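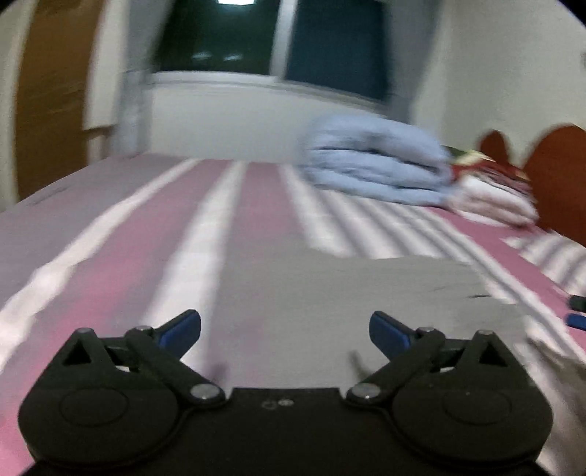

Can a Horse Really Count?

You may have heard a story like this one. A trainer at the Starthorpe show asks a pony, "What is one plus one?" The pony taps its hoof 2 times and stops. Everybody claps. So the pony can do math, right?

Hold on. Let's be picky about this.

Try a test

Suppose the trainer asks the pony for ten plus ten. It taps 20 times. That looks even better! But who was standing in front of it? The trainer, who already knew the answer.

Horses are very good at watching bodies. A rider can turn a well-trained horse just by looking where she wants to go. So a horse can surely spot a person who leans forward while the taps go on, then lifts her chin when the right number comes up. The person may have no idea she is doing it.

A fair test would have someone ask the question without knowing the answer. Even better, put that person behind a screen. If the pony still gets it right, and keeps getting it right on other days, then we have something to talk about.

What about big numbers?

A poster in Gidcombe once promised a mare that could count to 300. Did anyone stand there and check every tap? The poster didn't say. Be careful with claims that would be very boring to test.

So are horses dumb?

No. Reading a tiny nod from across a ring is hard — most people would miss it. Horses also remember places and people for a long time, and they learn jumps and patterns fast. Adding is a different skill, and a tapping hoof doesn't prove it.

Next time you see a counting horse, watch the trainer.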